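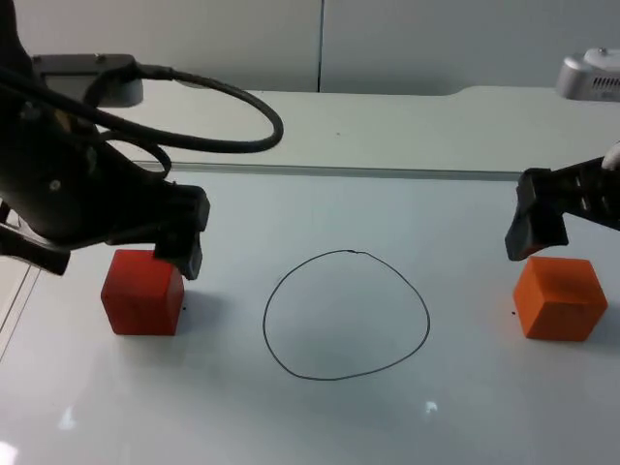

4. Setting up a stream level station

This section covers fitting the Vidano level logger at a stream or ditch site, setting its datum and taking the first readings. Read section 3 (Choosing a site) first. If your site has a concrete channel or a culvert, use section 5 instead.

You will need two people for any work in or beside the water.

4.1 Before you leave for the site

1. Check the river forecast and the rainfall for the past two days. Do not install while the level is rising.
2. Confirm that you have written permission from the landowner. At the Trokstead and Grundent sites this is already held and a copy is in the site folder.
3. Charge the logger fully. The light by the charging port goes from amber to green.
4. Set the logger clock to GMT. Leave it on GMT all year, including in summer.
5. Pack the stilling tube, two tube brackets, the staff gauge, the fixing post, a spirit level, a mallet, a tape measure, a stiff brush and the site record sheet.

Note: The older loggers have a grey cap and a screw thread. They do not fit the current stilling tube. If you have one of these, ask for the adaptor ring before you travel.

4.2 Fixing the post and tube

CAUTION: Never enter water that is above your knee, or any water where you cannot see the bed. Wear a life jacket when working within reach of the bank edge.

1. Choose a point on a straight stretch, out of the main current but deep enough to stay wet in a dry summer. The bed should be firm.
2. Drive the post into the bed at least 600 mm. Use the mallet and check with the spirit level on two sides as you go.
3. If the post meets rock before it reaches full depth, pull it out and try again a short way upstream. Do not cut the post down.
4. Fix both brackets to the downstream face of the post. Leave the screws finger tight.
5. Slide the stilling tube into the brackets with the drilled holes at the bottom. The lowest hole must sit 130 mm above the bed to keep it clear of silt.
6. Tighten the brackets until the tube cannot be turned by hand.
7. Fix the staff gauge to the same post, facing the bank from which it will be read.

Note: On soft beds the post may settle during the first few weeks. Check it again in May if you are installing in spring, and write the new height on the record sheet even if nothing has changed.

4.3 Fitting the logger

1. Unscrew the cap of the stilling tube and clip the logger cable to the eye on the underside.
2. Lower the logger slowly until the cable is straight. Do not let it drop. The sensor face can crack and the damage will not show from outside.
3. Check that the logger hangs clear of the bottom of the tube.
4. Screw the cap down and fit the padlock. Keep the vent hole free of tape, grease and mud – a blocked vent gives levels that drift with the weather.

4.4 Setting the datum

The datum is the fixed point that all levels at the site are measured from. If it is wrong, every reading will be wrong by the same amount.

1. Find or make a benchmark on the bank. A bolt set in a bridge footing is best. A tree is not suitable.
2. Measure the height difference between the benchmark and the zero of the staff gauge. Measure it again from the other side and compare.
3. If the two results differ by more than 2 mm, repeat both.
4. Enter the height in the logger menu under Site > Datum, in millimetres and without a comma. A height of 2,725 mm is entered as 2725.
5. Read the staff gauge and enter the value under Site > Level now.
6. Photograph the benchmark from two directions and mark its position on the sketch map.

Sites on the Ó Gríofa ditch share one benchmark at the sluice. Do not set a new one there.

4.5 First readings

1. Set the recording interval to 15 minutes.
2. Wait for the third reading, then compare it with the staff gauge.
3. If the logger and gauge agree to within 5 mm, press Start and hold until the display shows RUN.
4. If they do not agree, check the vent, check that the cable is not caught in the tube, and repeat 4.4 from step 5.
5. Fill in the record sheet before leaving. Include the time, gauge reading, weather, battery level and anything in the channel that could affect the level, such as weed or a fallen branch.

CAUTION: Do not clear large branches or other blockages yourself. Report them using the form at the back of this guide.

4.6 After the first flood

Visit the site once the level has dropped back. Brush the tube holes clean, check that the post is upright and take a gauge reading before touching the logger. Mark any flood line on the bank with a peg and measure it down to the gauge.

If the post has moved, stop the logger and repeat 4.4 in full. Keep the earlier data file and note the date of the flood on it. Levels recorded up to that point can normally still be used.

Section revised April 2024. Routine visits and data download are covered in section 6.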